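Search this site
Search
Go

VAVEDON PLAYERS' LEAGUE
Minutes of the general meeting, 16 Nov 2018

In the chair: Colin Clegg
Minutes: Fulvio Serra

1. Last minutes
Agreed, with one correction. The meeting had not "welcomed" the new lap timer. It had noted it.

2. Kastum update
Colin read out the patch notes for Kastum. They promise fairer starts, smarter computer drivers and an end to cars dropping through the track at Drandaso. Fulvio pointed out that the last two sets of notes promised the Drandaso fix as well. He had tried the new version before the meeting and fell through at the second bend, same as ever. Agreed to leave Drandaso out of the fixture list until a member has finished a clean race there.

3. Winter season
There was a proposal to open the season in January with 16 races. Several members doubted that people would turn up for that many, given how last winter's thinned out. Colin thought shorter races would help. Fulvio thought fewer races would help more. Put to a show of hands and carried at 16, with Fulvio against.

4. League shirts

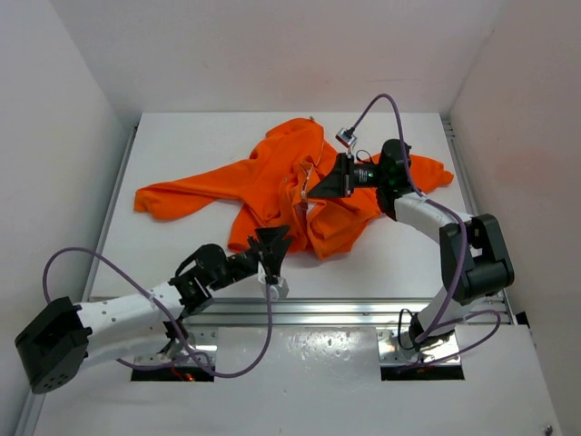 Orange shirt, long sleeves, buttons at the neck.

Colin would like everyone in orange for the live final. Fulvio asked who would see it, as the stream shows the cars and hardly ever the drivers. No order to be placed until there is a price in writing.

5. Points dispute
Sârbu was given 774 points in the final table and the game's own log shows 692. The scorer's explanation was that bonus points had been added by hand, but no list of them could be produced. The meeting was not satisfied. The log figure stands unless the list turns up before the season opens.

6. Entry fee and prizes

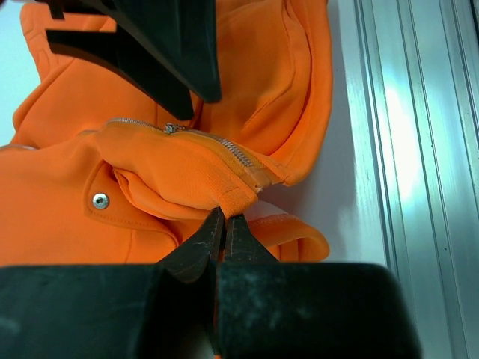
The fund stands at £229. Colin suggested a cash prize for the fastest lap, which met with little support after item 5. A hooded top for the winner was put forward as a cheaper idea, in orange and with a metal zip, and two members said they would sooner have the fee lowered. Fulvio asked for it to be minuted that a fastest lap set with the steering aid on should not win anything. Left over.

7. Any other business
Colin asked whether the voice channel could be kept clear during races. It was agreed to ask, again. A request to allow home-made cars was refused until the game can check their top speed.

Next meeting in January, after the first race.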